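Oltico-Wohnzimmer: Demonstrationen per Fernsteuerung in der Simulation

Datenkarte und README, Stand Mai

Worum es geht

Oltico-Wohnzimmer ist eine Sammlung von Demonstrationen, in denen Menschen einem simulierten mobilen Roboter einfache Hausarbeiten vormachen. Gesteuert wird aus der Ferne, mit zwei Handcontrollern und einem Fußpedal. Der Datensatz enthält 124 Episoden in 13 Räumen, und wir freuen uns sehr, dass er endlich in einem Zustand ist, den man anderen in die Hand geben kann!

Die Aufgaben drehen sich alle um Sitzmöbel und das, was darauf liegen bleibt: etwas Flaches vom Sofa nehmen, es auf einen Tisch legen, es ein Stück weiter zur Mitte der Sitzfläche schieben. Das klingt unscheinbar. Wer aber einmal versucht hat, mit einem Zweifingergreifer etwas Dünnes von einer weichen Fläche aufzunehmen, ohne das Polster mitzuklemmen, weiß, warum wir daran so lange hängen geblieben sind.

Was in einer Episode steckt

Jede Episode liegt in einem eigenen Ordner. Darin finden sich die Bilder der Kopfkamera, die Gelenkwinkel beider Arme, die Stellung der Basis, die Rohsignale der Controller und eine kurze Textdatei mit der Aufgabe in einem Satz. Dazu kommt die Raumdatei, mit der sich die Episode im Simulator neu abspielen lässt. Wir haben die Controllersignale bewusst ungefiltert gelassen. Das Zittern der Hand ist also drin, ebenso die kleinen Pausen, in denen jemand überlegt, von welcher Seite er am besten anfährt.

Die Bilder und die Gelenkdaten tragen denselben Zeitstempel. Der Fußpedalkanal läuft auf einer eigenen Uhr und wird erst beim Einlesen angeglichen. Das erledigt das Skript ausrichten.py - bitte nicht überspringen, sonst fährt die Basis im Replay zu früh los.

Wie die Räume aufgebaut sind

Die Räume stammen aus dem Generator Ondley. Er setzt Wände, Nischen und Möbel nach einer Handvoll Regeln zusammen und würfelt danach Farben und Oberflächen aus. Wir haben die Ergebnisse von Hand durchgesehen und Räume verworfen, in denen die Basis gar nicht bis ans Möbel herankam. Schräg gestellte Sofas sind geblieben, auch Nischen, in denen ein kleiner Tisch steht, denn genau dort müssen die Steuernden anders fahren als in einem aufgeräumten Rechteck.

Viele Räume sind karg. Glatte Wände, ein einfarbiger Boden, wenige Gegenstände. Für das Vormachen ist das angenehm: Man sieht schnell, wohin man will, und kann sich ganz auf Anfahrt und Griff konzentrieren. Für das Training eines Modells, das später in einer echten Wohnung arbeiten soll, ist es eine deutliche Einschränkung, dazu weiter unten mehr.

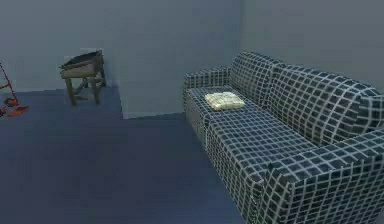
Bei den Polstern haben wir viel ausprobiert. Bezüge mit einem regelmäßigen Gitter aus dünnen, hellen Linien auf dunklem Grund haben sich beim Steuern wunderbar bewährt. Die Linien biegen sich mit der Form, und man erkennt auf einem flachen Bildschirm viel besser, wo die Sitzfläche endet und ein Kissen beginnt. In der ersten Runde hatten wir einfarbig dunkle Bezüge, und fast alle griffen damit zu tief. Helle, dünne Gegenstände heben sich vom dunklen Gitter außerdem gut ab, selbst wenn sie am hinteren Ende des Sofas liegen und im Kamerabild klein sind.

Der Nachteil liegt auf der Hand: Ein Modell kann lernen, sich am Muster festzuhalten. Jede Raumdatei hat deshalb ein Feld bezug, über das sich die Oberfläche beim Neurendern austauschen lässt. Die Bewegung bleibt gleich, nur das Aussehen wechselt.

Wer vorgemacht hat und wie

Gesteuert haben Leute aus unserer Gruppe Cinutell und Gäste, die vorher noch nie einen Roboter bewegt hatten. Im Feld erfahrung steht, zu welcher der beiden Gruppen eine Episode gehört. Uns hat begeistert, wie unterschiedlich die Wege ausfallen! Manche fahren in weitem Bogen heran und strecken den Arm erst ganz am Schluss, andere haben ihn schon ausgefahren, bevor die Basis richtig rollt. Beides führt zum Ziel, und beides haben wir behalten.

Vor der ersten Aufnahme durfte jede Person frei üben. Danach galten wenige Regeln:

Die Episode beginnt mit Blick auf das Möbel, die Arme in Ruhestellung.
Pro Aufgabe sind 3 Versuche erlaubt.
Wird der Gegenstand fallen gelassen, darf weitergemacht werden, solange er erreichbar bleibt.
Am Ende fahren die Arme zurück, und das Pedal wird losgelassen.

Versuche, die misslungen sind, stehen mit ergebnis = 0 im Datensatz. Wir hatten sie anfangs aussortiert und dann wieder hineingenommen. Gerade die Korrekturen nach einem schlechten Griff sind lehrreich, und für Verfahren, die Gutes von Schlechtem unterscheiden sollen, braucht man sie ohnehin.

Laden

Das Paket Rostami liest die Ordner ein und gibt pro Zeitschritt ein Wörterbuch zurück. Nach der Installation genügt:

import rostami
daten = rostami.laden("oltico_wohnzimmer")
episode = daten[0]
episode.abspielen()

Das Abspielen öffnet ein Fenster und braucht eine Grafikkarte. Auf Rechnern ohne Bildschirm geht abspielen(fenster=False), dann landen die Bilder im Ordner ausgabe. Wer nur die Gelenkdaten will, setzt beim Laden bilder=False und spart sich eine Menge Wartezeit.

Die Aufteilung in Training und Test erfolgt nach Räumen: 2 der 13 Räume sind vollständig zurückgehalten. Bitte mischt sie nicht unter die Trainingsdaten, auch nicht mit ausgetauschtem Bezug.

Bekannte Schwächen

Stoff ist im Simulator eine vereinfachte Sache. Dünne Gegenstände verhalten sich steifer als ein echtes Tuch, und die Polster geben unter dem Greifer kaum nach. Kräfte aus den Aufnahmen sollte man daher nicht auf einen echten Arm übertragen.

Das Licht ist in allen Räumen weich und gleichmäßig. Harte Schatten oder Gegenlicht kommen nicht vor. Ein Lichtfeld in der Raumdatei ist vorbereitet, wird vom Renderer aber noch ignoriert.

Die Kopfkamera sitzt fest. In einigen Episoden steht ein Möbel so nah, dass die vordere Armlehne einen großen Teil des Bildes einnimmt und die Steuernden eher nach Gefühl gearbeitet haben. Solche Episoden tragen die Markierung nah.

Änderungen in dieser Fassung

Feld bezug ergänzt, alte Raumdateien umgewandelt
Zeitstempel des Pedals korrigiert
Markierung nah eingeführt
Aufgabentexte vereinheitlicht, Tippfehler entfernt - einer hatte aus dem Kissen ein Küssen gemacht

Mitmachen

Wir nehmen gern weitere Demonstrationen auf! Am meisten fehlen uns beidhändige Griffe und Aufnahmen mit Linkshändern. Der Ordner beitragen enthält eine leere Episode als Vorlage und das Prüfskript, das Zeitstempel und Gelenkgrenzen kontrolliert. Bitte lasst es vor dem Einreichen einmal durchlaufen und legt die Ausgabe als Textdatei dazu. Fragen zum Format gehören in die Fehlerliste des Projekts, Stichwort Wohnzimmer.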